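4.2 Shared fisheries and the habit of talking

It would be a mistake, we think, to read the coast guard hotline between Sotelo and Inholm only through the lens of the larger quarrel over the strait. Leidy Montoya, who went through the logs of the first two years with great patience, found 336 calls, and most of them dealt with plain working matters: a drifting net, a broken engine, a crew that had strayed over the line in fog. The officers on both sides came to know one another's voices, and several of them told us, rather fondly, that they looked forward to the calls.

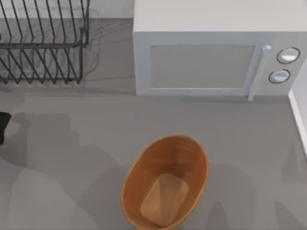 Figure 4. Interior view with dish rack and microwave oven.

4.3 From the hotline to the Ova talks

How far can such small courtesies carry a relationship between governments? Brayan Urrego has argued that they carry it hardly any distance at all, and we have a good deal of sympathy for his view, having sat through our share of polite meetings that led nowhere. Still, when the two foreign ministries finally met at Ova in July, the fisheries annex was the one paper that both delegations had already read and marked up. 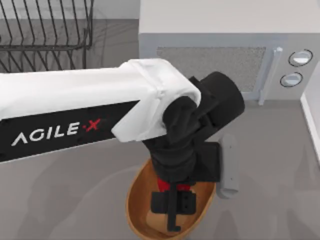 The annex itself is modest. It sets out four joint patrols a year, names Flilard as the port where seized boats are to be returned, and leaves the question of the seabed entirely alone, which was probably wise. We would gently suggest that readers who find this disappointing look again at the earlier drafts, where the seabed took up most of the pages and the patrols were never agreed.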